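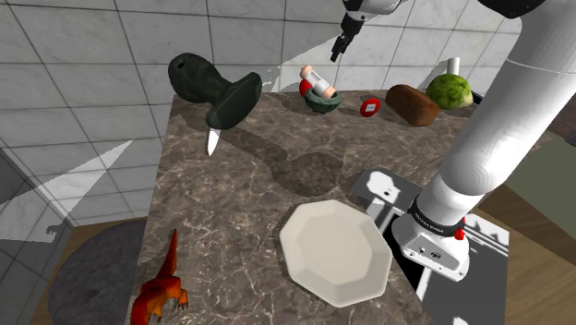
Counter task, simulated kitchen. Shaker lying across the bowl.

**Product:** Jurora remote demonstration client, connected to the Ustico simulator
**Category:** Operator input / recording
**Priority:** Normal
**Status:** Resolved, pending confirmation

## Summary of the problem

Operators at the Bolusau training group report that the gripper closes late when a demonstration is given by hand controller. The arm itself follows the operator's hand without noticeable delay. The trigger is pressed, the arm continues to move, and the fingers close only after the hand has already begun to lift. In the recorded file, the close command is stored beside an arm position that the operator did not intend as the grasp position.

The fault has been seen on the counter task, in which the operator picks up the white shaker and holds it upright beside the bowl. It has not been reported on the drawer task, but that task was not in use on Friday, when the first complaints were received.

## Steps to reproduce

1. Start the simulator and load the counter task.
2. Connect the hand controller and complete the usual alignment.
3. Begin a recording.
4. Move the gripper to the shaker, press the trigger fully and lift at normal speed.
5. Stop the recording and open the command track.

**Expected:** The close command appears in the same step as the trigger press, or in the step after it.
**Observed:** The close command appears up to 16 steps after the trigger press.

## Log extract

```
09:42 session opened, counter task
09:43 controller aligned
09:44 recording started
09:44 step 488 trigger: pressed
09:44 step 504 gripper command: close
09:45 recording stopped by operator
09:45 warning: gripper queue not empty at stop
```

## Work carried out

**10:15** - Support requested the recording folder and the client settings file. Both were received the same morning.

**10:50** - Network delay was considered first. The group ran the client and the simulator on one machine and the result did not change. Network delay was ruled out.

**11:30** - The controller was replaced with a second unit of the same model. No change.

**13:05** - The settings file was compared with the standard one. The gripper smoothing window had been raised from 1 to 16 steps. The group confirmed that this was done on purpose in October, when a worn trigger was causing the fingers to flutter during long holds. The worn controller has been retired, but the setting was carried forward to each new workstation.

**13:40** - With the window returned to 1, the close command was stored one step after the trigger press in every repeat. The operator reported that the grasp felt "connected to the hand again."

**14:20** - A further test was made with the shaker held upright over the counter next to the bowl. The operator kept the trigger pressed and moved the wrist slowly in each direction. The command track showed a steady close command with no flutter. 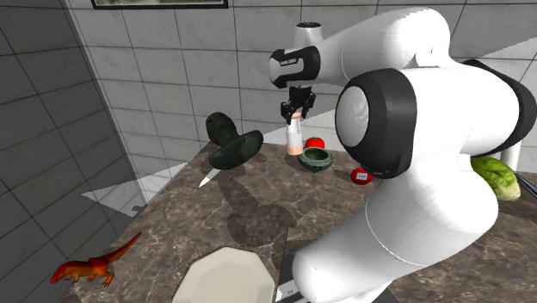

Yu-na Joo asked whether the demonstrations recorded since October would have to be given again. The folder holds around 2000 of them, and the group had planned to begin training from it next week. She also asked that the smoothing value be shown on the recording screen, as operators have no access to the settings file and could not have noticed the change.

**15:10** - Support replied that most of the recordings can be kept. The raw trigger signal is stored separately from the smoothed command, so the gripper track can be rebuilt from it. The arm track is unaffected. However, rebuilding only corrects the label. Where an operator slowed down or paused at the object to wait for the fingers, that pause remains in the recording, and the trained policy may copy it.

The group was advised to proceed as follows:

- Run the rebuild tool on a copy of the folder. Do not overwrite the originals.
- Review by eye any recording in which the arm is still for more than 7 steps before lifting.
- Record again any demonstration in which the object was missed or dropped.
- Keep recordings made with the worn controller in a separate folder - their trigger signal is not reliable enough to rebuild.

**16:00** - The request to display the smoothing value was passed to the Jurora client team as a separate item. No release has been assigned.

## Resolution

Gripper smoothing window restored to 1 on all workstations named in the ticket. The ticket will remain open until the group confirms the result of the rebuild.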